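Can They Tidy Up Yet?
Busisiwe Gumede

My neighbor Baltasar Alcaraz asks me every June, when school ends, if a machine can finally clean his children's room. I work in automation at Skirgate, so he thinks I must know. I tell him to wait.

People imagine that the hard part is lifting. A book is light. But a cloth bag has no fixed shape, and when you pull on one side of it, the other side closes. A child of six opens it without thinking – the machine must find the edge again each time.

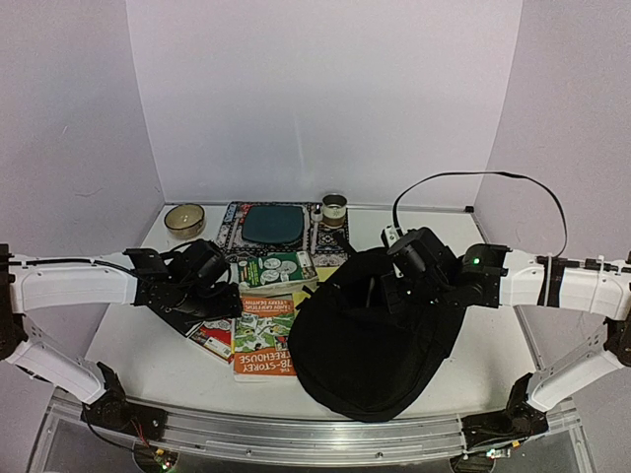
Can a robot put away books and bags in a normal home today?
Sometimes, if the table is prepared and a person stays near, but I would not leave it alone with the job.

In our shop we repeated one packing task 1,281 times before I trusted it, and then we changed the bag and I trusted it less. I do not say this to laugh at the engineers. I only think that we should pay for work which is done, and a good try is still a try. For now, Baltasar's children have to do it.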